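Home Fixtures Join Us Kit FAQ Contact

Werkcombe Social Basketball - your questions answered

We get asked the same things most weeks, so I've put the answers in one place. If yours isn't covered, drop me a line through the Contact page and I'll add it!

Do I need to have played before?

Not at all. Plenty of us hadn't touched a ball since school, and a few had never touched one full stop. The first half hour is drills (dribbling, passing, lay-ups) and then we split into teams and play until we're thrown out of the hall.

Where do you play?

At the Cudoretti Hall, behind the library. Go in by the side door on Kotian Lane - the front one is locked in the evenings. Parking is free after six, and the number 12 bus stops right outside.

How much does it cost?

Your first session is free. After that it's £5 a time, or £10 a month if you think you'll come regularly, and you really should because that's a bargain. Pay by card at the door.

What should I wear?

Anything you can run in. Trainers with clean, non-marking soles are the one thing we insist on, as the floor was relaid last year and it's lovely. Take off rings and watches before you go on court. We have bibs for splitting into teams, though lots of people like to turn up in an old favourite jersey, and we love seeing them.

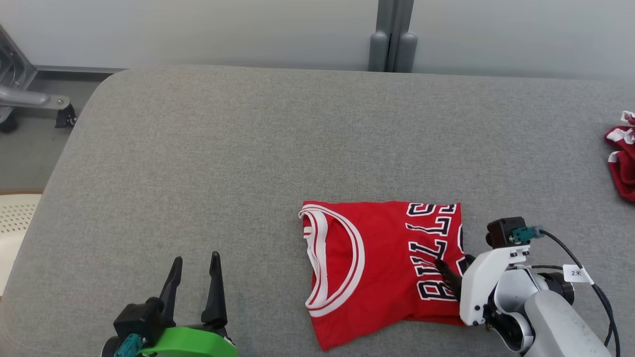

How do I wash a basketball jersey without ruining it?

I get this one a lot! Turn it inside out, wash it cool with similar colours and skip the fabric softener. Hang it up to dry, well away from the radiator. Never iron straight onto printed letters. If it's badly creased, put a tea towel over the top and use the lowest heat you can get away with.

Can I bring my kids?

Over-16s can join in with an adult. For younger ones there's the Werow juniors group, which has the hall just before us. They've got lower hoops and smaller balls and they make a tremendous racket.

Is it mixed?

Yes, always has been. Teams are shuffled every game so you'll end up playing with everyone.

Do you play matches against other clubs?

Now and then. We have a friendly tournament each November, and it's the best night of our year. Last time there were nearly 223 points scored across the whole evening, a fair few of them by accident. You don't have to be good to be picked, just put your name on the sheet.

What if I get injured?

There's a first aid box by the scorer's table and always a trained first aider in the hall. Tell whoever is running the session about any bad knees, asthma and so on before you start.

Do I have to stay for the whole thing?

No. Come late, leave early, sit out a game and have a biscuit. Just let someone know if you're heading off in the middle of a match so we can sort the numbers.

Who do I talk to on the night?

Me! Ask for Marcela Michalík - I'm usually the one pumping up the balls.

Page updated 9/11/21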